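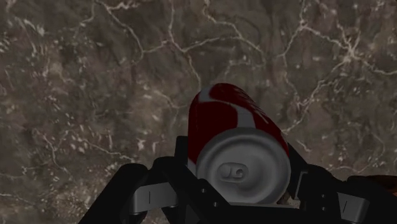

Does it matter what order you feed the camera frame and the joint states into a grasp policy? More than I would have guessed. If the two come from different moments, the policy learns that fingers and pixels disagree a little, and it learns that very well.

So, a thread! I've spent most of the winter on the software side of simulated grasping and I finally have something to share. Mostly plumbing, some perception, one bug I'm weirdly fond of.

The setup: a simulator, a two-sided gripper, a bunch of household items with a soda can as the item I debug on. Our control stack is called Plorton. It takes a wrist view plus joint positions and puts out small gripper moves. Small moves, lots of them, no long plan up front.

Why a can? Everyone has a feel for where a can should be grabbed, so when the policy does something silly you spot it right away. It also has a shiny end with a pull tab, and gray on gray is murder for a pose estimator.

Look at that lid from up close in low light. The tab is nearly the same gray as the panel around it, and all you get to work with is a bit of shadow along its outline. I used to treat the tab as a landmark for rotation. I don't anymore. The red side and the pale band across it carry a lot more signal.

And the lettering! From a steep angle it's so squashed you can't read a word. My first pose model had been trained on nice side views and leaned hard on the label, then fell apart once the can tipped toward the camera. Fix: render way more views looking at the end of the can. Dull fix, big gain.

Okay, the bug. Runs looked fine for a while and then the can pose would jump sideways right as the fingers closed in. I blamed contact. I blamed friction. I rewrote the contact settings twice (I will not be showing that commit to anyone).

Annapurna Iyengar, who wrote most of our logging tool Kunetti, asked me a very simple thing: "Are you plotting the time the frame was rendered or the time it was written to disk?" I was plotting the time it was written. Of course I was.

The renderer was handing over frames 2 control steps late whenever the textures got heavy. The joint states came right on time. So at the exact moment the fingers moved fastest, the picture and the numbers were telling different stories.

What we do now: every frame carries the sim step it was rendered from, and Plorton refuses to pair it with joint states from any other step. If there's no match, the sample is dropped and logged. It's 19 lines of code. I love those 19 lines.

I re-ran the whole can set on Wednesday with the fix in. Out of 2429 grasp attempts, 2183 ended in a stable hold. I don't have a fair "before" number, because the old logs have the wrong times in them, so please don't ask me for a percent improvement. I'd be making it up.

What's left in the failures is fun stuff. A big pile of them are occlusion: the fingers are black, the light is low, and a finger link in front of the rim hides the one curve the fitter wants. Masking out the gripper using its known geometry helps. The fitter stops trying to explain finger pixels as can.

Another pile is background. I put a stone-like texture with pale veins under everything, and the edge detector adores those veins. Long, clean, curved lines! It'd happily fit a can to a crack. I'm keeping that texture in the test set forever.

A tip if you're building something like this: save the pose guess with the frame, every step, even when you think you won't need it. Scrubbing through guess and render side by side in Kunetti taught me more in an afternoon than a week of staring at reward curves.

Next up is the planner. It still picks an approach once and sticks with it. I want it to take a second look when the pose guess gets shaky, back off a little, and try from a different side. The working branch is called Flidska and it currently crashes if you ask it to back off twice in a row.

If you've done re-planning mid-grasp with a late or dropped frame in the mix, I'd love to hear how you handled it. Do you hold still? Go with the last good guess? Replies are open and I'm up till 11 messing with this anyway.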